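Gillport Hand-Held Gripper Kit: Read Me First
Revision of 21 February 2018

Hello, and thanks for picking up the Gillport kit (or for borrowing someone else's, which is how most of us at Sturville got started!). These notes cover what comes in the box, how to look after the finger pads, and what we've learned about wear since the first kits went out in December. They're a bit on the chatty side, so feel free to skip ahead to the part you need.

What you get

One hand-held gripper with a wrist-side camera, two angular fingers with pads on their inner faces, a spare set of pads, and a little bag of screws that you will want to keep somewhere safe. The recordings that go along with the kit come to 2,966 clips, nearly all of them done at a table by people holding the gripper by hand.

Pad wear

The fingers themselves are tough as old boots. The pads are the part that gets tired, and they don't get tired evenly. Have a look at both inner faces every time you pick the gripper up, with the fingers wide open over a plain light surface, so any lifting edge or loose scrap stands out against the tabletop.
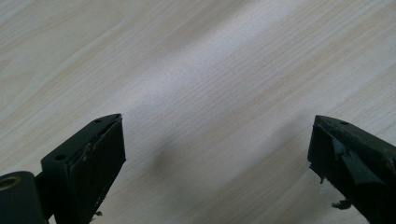

Birsen Bayram: We'd put the pad check ahead of the camera check, if you're taking votes. I had a flap fold over on itself in the middle of a session with the Yoon cups and didn't notice until I was packing up. Could the next kit come with two spare sets?

Good idea, Birsen, and yes, we've asked Uven about a second set. In the meantime they'll post extras if you write to them, though it can take a while to reach the smaller towns.

When to change a pad

We used to say every 1,000 grasps and leave it there. Tùng Lại kept a tally on his own kit and was seeing edges lift well before that with rough cardboard, so these days we suggest a proper look every 200 grasps and a change as soon as a flap can fold across the gripping face. A lifted lip along the top edge can usually wait until the end of the day. Please don't glue a torn flap back down, as it leaves a hard ridge and the grip won't be the same colour or texture across the pad afterwards.
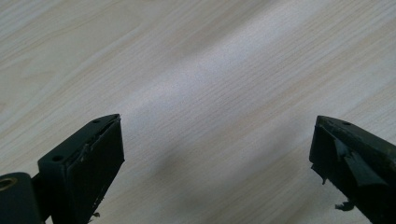
Fig. 2. Open fingers over a light wooden surface; torn pad covering on the right finger.

If you do record with worn pads, that's fine by us, just write "worn" in the notes field so whoever uses the clips later can sort them out.

Known gaps

We have very little on dark tables, and glare on pale ones is common. Vinh Mạch is collecting darker surfaces now and would love some company.

Questions about the kit go to Radu Pascu, and pad orders go to Tuấn Diệp at the Sturville bench.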